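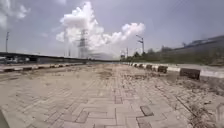 Treloar path, paver survey. Herringbone field, painted curb on both sides.

The path is divided into bays of 30 m. Levels are checked with a straightedge; the limit between neighboring blocks is 4 mm.

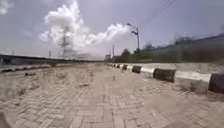 Sand is logged by bay, as light, medium or full cover. Joints under full cover can't be graded until the bay is swept - those bays stay open on the sheet. The last sweep was in April.
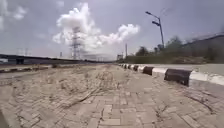

Drift depth is read at the curb and at the centerline. Plant litter goes in the notes column and doesn't affect the grade.

Cracked, chipped and sunken pavers get separate codes. Sunken blocks are lifted, the bedding is topped up and screeded, and the same blocks go back if whole.

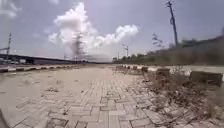
Angus Ruddock: Check the edge restraint before relaying anything. If the curb has moved, the new bedding will spread too.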